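Open Day at the Gultenitz Workshop: Hands-On with Grippers

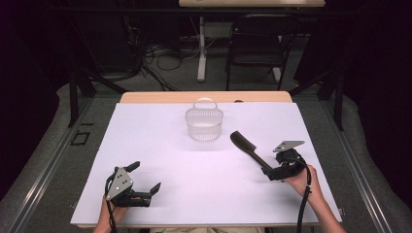 Words and pictures by the Trandwood Makers newsletter editor

I have wanted to get inside the Gultenitz workshop ever since Trandwood started running trips there, and in January we finally got our turn. What a morning! We expected to stand behind a rope and watch. We ended up spending most of our time at the tables, asking far too many questions and getting good answers to nearly all of them.

The part of the workshop we visited is all about picking things up. Small things, mostly, the sort you would find in a bathroom drawer or on a kitchen counter. A person takes a gripper in each hand and does an ordinary job with it, and what comes out of that is used to teach a pair of arms to do the same job. The project is called Uibo, and the people on it talk about hairbrushes and baskets the way other people talk about race cars.

The photo at the top is from the hand-held table, and it's my favorite thing I brought home. A gripper in each hand, a little see-through basket with an arched handle out on the white board, and the right-hand gripper closed on something long and black that looks like a hairbrush. I love how open the fingers on the left one are. The silver plates on top caught everybody's eye too, and so did the cables, which you learn to mind pretty fast once it's your turn.

And we did get a turn! I will say that it's a lot harder than it looks. Your hands know how to hold a brush, and then you put a gripper between you and the brush and all of that goes out the window. I came at mine from too high up, closed too early and sent it spinning on the board. Second try, I got hold of it but had it by the wrong end, and I had to put it down and start over. By the fourth or fifth go I had stopped thinking about my fingers and was thinking about the tips of the gripper, and that's when it began to feel like fun.

The basket is trickier than the brush. It weighs next to nothing, so any little bump moves it, and then the spot you were aiming for has gone somewhere else. One of our group found that if you steady it with the left gripper and do the work with the right, things go much better. Our hosts were very pleased with this and said most visitors need a good deal longer to start using both hands. I was one of the visitors who needed a good deal longer.

A few notes from the rest of the visit, for those who couldn't come along:

The talk. It ran 19 minutes and could have gone on for an hour as far as I was concerned. The bit that stuck with me was how much they care about the boring parts of a job. Reaching, pausing, nudging something a little to the left before you grab it – we do those things all day long without noticing, and an arm has to pick up every one of them from somewhere.

The number. Uibo likes to have 400 good tries at a job before moving on to the next one. I had trouble picturing that until I'd done my own handful and needed to shake out my wrists. My hat is off to the people who do this as their work. They told us they swap over often and keep the radio on.

The mistakes. I asked if my bad tries would be thrown away, and the answer was that they keep plenty of the fumbles. Dropping a thing and picking it up again is useful to see. I have decided to be proud of my contribution.

The arms. We got a demonstration of Gemo, the pair of arms that learns from all this, just before lunch. The job was a sponge and a bowl. On the first run the sponge landed on the rim and sat there, and the whole room held its breath, and then over it went onto the table. The second run was clean and we clapped like it was the circus. It's slower than a person, and it has a funny way of stopping just above a thing before it goes down to get it. I could have watched it all afternoon.

The questions. Ours were all over the place. Does it work with wet things? (Sometimes.) Left-handed people? (Very welcome, and they would like more of them.) Could it fold a fitted sheet? (Laughter, and then a rather serious conversation that went on into the coffee break.)

If you're thinking of going to the next one, wear sleeves that push up easily and shoes you don't mind standing in. Groups go round in two halves, one at the tables while the other hears the talk, so you won't miss anything whichever half you land in. The doors open at 2 for the afternoon visit and everything is packed up by 4. Ask for a second turn at the table if there's time at the end. I did, and I got the brush on the first try – no spinning at all!

A big thank you to everyone at Gultenitz for letting us loose on their equipment and for being so patient with our dropping things. We'd come back tomorrow.

Recent galleries

Trandwood Makers: Winter Repair Table
A Morning at the Clock Workshop
Kite Building on the Green
Our First Soldering Night
Small Engines, Big Noise: The Spring Show
Trandwood Makers Visit the Paper Mill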